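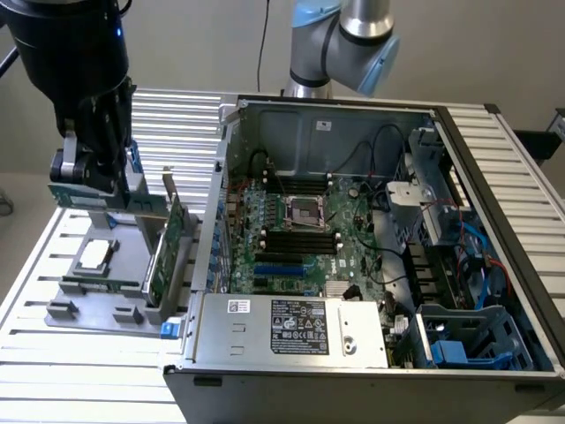 Before a robot arm is allowed to work on a computer at our bench, we write the rules for how it may touch each part. This page explains how to write such rules, in the order we use at Umura. Start with the grip. For every part, decide one place where the fingers may close, and forbid all others. For an expansion card, the permitted place is the top edge of the board, as the gripper is holding the green card next to the tray. The gold contacts and the tall components are always forbidden.

Next, set the speeds. We use two values only. In free air the arm may move at 800 mm per minute. Inside the last 20 mm above a tray or a socket, it must go down to 10 percent of that. Please write both numbers in the job sheet and not only in the program, so the person at the bench can check them.

Then set the force limit. Our limit for cards is 7 newtons. When it is reached, the arm stops and waits for a person. It must not try again by itself. Dilani Amarasinghe keeps the list of limits for other parts, and she should approve every change. 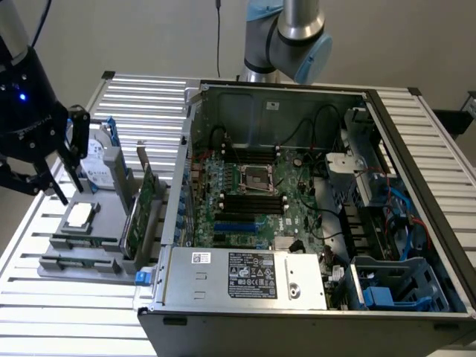

The parts tray needs its own rules. Each part must have a nest which fits its shape, and it must stand in the direction in which the arm will take it. A good tray can be read by a person with one look: the hard drive upright in its bracket, the processor in its square nest, the two memory modules parallel in their slots, the card standing in its holder close to the case. Do not put screws or tools in a free nest, even for a short time.

When two arms share one table, only one of them may be inside the borders of the case. The other must be parked, with power on and brakes closed, before the first one enters. Relu Filip asked for this rule in September and we apply it on every shift.

Last, try the complete job with a scrap board. Sign the sheet after ten clean cycles.

Related pages
Marking keep-out zones on a slotted table
Job sheet template, Rotton cell
Grounding and static: checks before the shift
How to name tray positions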